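Trolano folding method
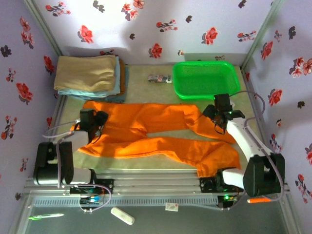

The Trolano method is a way of teaching a pair of robot arms to fold clothing from recorded demonstrations. It was developed at the Gonis laboratory by Carla Nimri and Fadi Issa, and takes its name from the software in which it was first written. Earlier work at the laboratory had treated folding as a series of fixed moves, planned from an outline of the garment. Trousers gave the most trouble, as the legs rarely lie parallel. A pair may be spread with one leg angled away from the other and a wedge of table showing between them, and a planner that expects a straight outline will often choose the wrong point to hold. In the Trolano method one arm takes the waistband and the other the end of a leg, and both grips are held while the next move is chosen.

Training

The first version was trained on 231 demonstrations, each made by a person guiding both arms through a complete fold. Recordings in which the cloth slipped were kept if the operator recovered the fold. Hertta Pesonen later showed that removing these recordings made the system worse at dealing with creased fabric. A larger set of 861 demonstrations was used for the second version, which also added towels.

Patterned surroundings

The walls of the work area are covered with printed paper, and other household objects may be left on the surface during a run. This was proposed by Sawsan Abou Jaoude after a version trained against plain walls failed when it was moved to a different room. The floral paper is the one most often used.

Results

In a test of 100 folds with trousers not used in training, the second version completed 3 times as many as the planned method. Most failures came at the second fold, when the upper layer slid over the lower one. Performance on thin or stretchy cloth remains poor.

See also

Imhof grasp test
Siltell gripper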